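I spent November with the Cunano training recipe, a method for teaching two-arm robots from recorded demonstrations. My interest was the part Clifford MacPherson's write-up calls background swapping: you change the walls and the tabletop between recordings so the policy stops leaning on them.

## Setup

We recorded 600 demonstrations on our two-arm cell, 30 per background. The patterned sets are the hard ones — butterfly wallpaper on the walls, line-drawn flowers on the table, and a laptop with other desk items to handle.

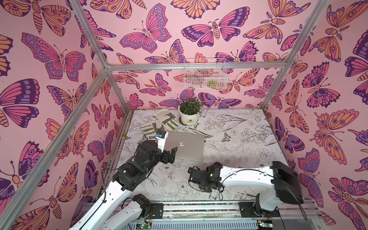

## Results

On plain walls the recipe made no difference I could measure. On patterns it had never recorded, the policy finished 90 percent of its trials, well ahead of our old Hadby baseline. Training took three days on one machine.

The weak spot is small, dark objects. A closed laptop is a big, easy target even on a busy print. A black mouse gave the policy more trouble, and it often reached for a drawn leaf or flower first.

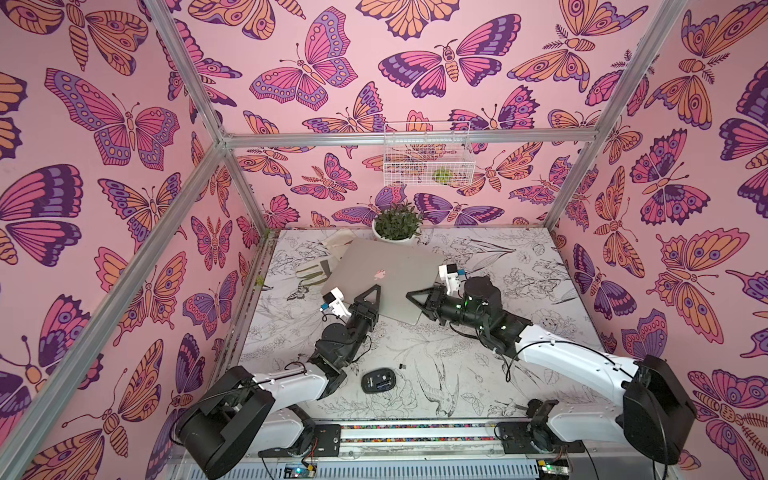 More recordings helped a little. Lowering the learning rate, as the Bạch notes suggest, did nothing for us.

The documentation is thin on camera calibration, and I lost a Tuesday to a wrong default in the config file. Changing wallpaper is also slow work, so budget for it. I'd still use the recipe again for any cell that has to move between rooms. For a fixed cell with plain walls, stay with what you have.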